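Kategorie: Arbeit & Automatisierung
Drucken | Per E-Mail versenden

Kommissionierung mit Greifhand: was sich am Packplatz verschiebt

Seit Juli arbeite ich nur noch zur Hälfte am Packplatz. Die andere Hälfte der Schicht verbringe ich in der Erprobung, die Romaniuk in Ceserstead eingerichtet hat. Mehrere Kollegen haben gefragt, was dort genau passiert und was davon bei uns ankommt. Ich schreibe auf, was ich bisher dazu weiß.

Unser Sortiment umfasst mehr als 3.000 Artikel, überwiegend Haushalts- und Verpackungsbedarf. Kartonware läuft seit Jahren über Förderer und Saugheber. Übrig blieb das Mischgut: Klebebandrollen, Löffel, Schalen, Fläschchen, Tabletts. Ein Sauger findet an einer Klebebandrolle keine brauchbare Fläche, und bei einem Parallelgreifer hängt alles davon ab, wie die Rolle liegt. Mehrfingrige Hände sind in dieser Hinsicht toleranter, dafür langsamer und in der Einrichtung aufwendiger.

Die Aufgabe im Versuch ist klein gehalten. Teile liegen verteilt auf einem Tisch, ein Teil wird gegriffen, angehoben und an einer anderen Stelle abgelegt, zum Beispiel im Tablett. Der Testsatz heißt intern Amel und enthält 101 Griffaufgaben. Die Reihenfolge legt Miroslava Pylypenko fest, die vorher bei uns die Wareneingangsprüfung gemacht hat. 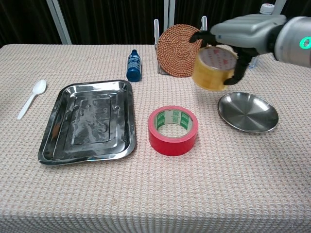
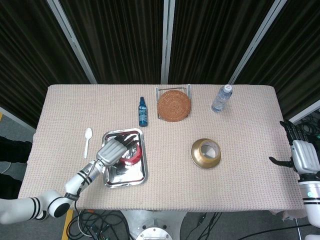

Griffversuche mit Klebeband: oben die transparente Rolle in der Hand, unten die rote im Tablett.

Schwierig ist dabei weniger die Greifkraft als die Erkennung. Polierter Edelstahl spiegelt die Umgebung und die Hand selbst, und transparente Teile geben der Bildverarbeitung wenig Kontur. Beides kommt in unserem Sortiment ständig vor. Eine Mattierung der Tabletts wurde vorgeschlagen und verworfen, weil die Kunden sie blank bestellen. Nun soll die Beleuchtung am künftigen Arbeitsplatz angepasst werden. Wer das bezahlt, ist offen.

Zur Personalseite. Am Packplatz waren wir pro Schicht 5 Personen, geplant sind nach der Umstellung 2 plus eine Stelle Anlagenbetreuung, die sich zwei Schichten teilen. Entlassungen sind laut Darcy Tawhiri nicht vorgesehen, die übrigen Kollegen gehen in die Retourenbearbeitung nach Zorklow. Für mich wären das 20 Minuten mehr Fahrzeit, für Czesław Bednarek, der ohne Auto kommt, deutlich mehr. Eine Regelung zu den Fahrtkosten liegt bisher nicht schriftlich vor.

Auch die Arbeit selbst ändert sich. Am Packplatz gibt der Auftrag den Takt vor, man greift, prüft nebenbei mit dem Daumen die Kante und legt ab. In der Erprobung besteht die Schicht aus Auslegen, Beobachten und Protokollieren. Ein Fehlgriff bekommt einen Code, dazu Lage und Teilenummer. Körperlich ist das leichter, meine Schulter merkt den Unterschied. Die Konzentration lässt dagegen früher nach, bei mir meist gegen 14 Uhr – vermutlich eine Frage der Pausenregelung, die unverändert vom Packplatz übernommen wurde.

Ungeklärt ist die Sichtprüfung. Eine angeschlagene Schale oder eine eingedrückte Rolle fällt beim Packen bisher dem auf, der sie in der Hand hat. Im Lastenheft steht dazu ein einziger Satz. Demyd Yatsenko hat eine separate Prüfstation vor dem Verschließen der Kartons skizziert, mit Waage und Kamera. Ich halte eine besetzte Station für sinnvoller, zumindest bis die Fehlerarten sauber erfasst sind – die Liste aus der Reklamation deckt nur ab, was Kunden tatsächlich gemeldet haben.

Am Montag werden die Eingruppierungen für die Anlagenbetreuung besprochen. Bis dahin sammle ich Fragen, gern auch hier in den Kommentaren. Bitte ohne Auftragsnummern.

Drucken | Per E-Mail versenden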